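## Unit 2: Handling and Assessing Plain Canvas

**Course convenor:** Shabnam Arain
**Practical demonstrator:** Eyvindur Bech

Students should read these notes before the Sunday practical. Unit 1 dealt with fibre identification and is assumed knowledge.

### 2.1 Drape

Drape describes the manner in which a fabric falls under its own weight when supported at a limited area. A stiff canvas lifted at a single point will usually stand away from the support in broad panels, whereas a softer cloth collapses into many narrow folds. Finish, weave density and previous laundering all affect the result, and each should be recorded on the Flerkex worksheet.
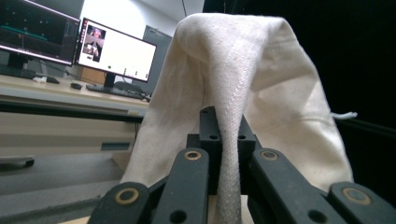 Seams complicate the assessment. A line of stitching adds thickness and resists bending, so a panel cut across a seam will not behave in the same way as the plain cloth beside it. Students are to note the direction of any seam relative to the point of support. Hems should be treated likewise.

### 2.2 Colour and surface

Undyed and off-white canvas is seldom uniform. Small dark flecks may be fragments of plant matter left after ginning, and should not be recorded as soiling unless they lift with a dry brush. Colour is to be judged in daylight.

### 2.3 Practical task

Each pair will receive 11 swatches. Allow around 18 minutes for the drape assessment and record:

- colour and surface
- position of seams and hems
- loose threads or cords
- number and width of folds

Loose threads must not be trimmed before the swatch has been assessed. Completed worksheets are to be submitted to Xiuying Su.

**Reading:** Ông, course reader, chapter 2.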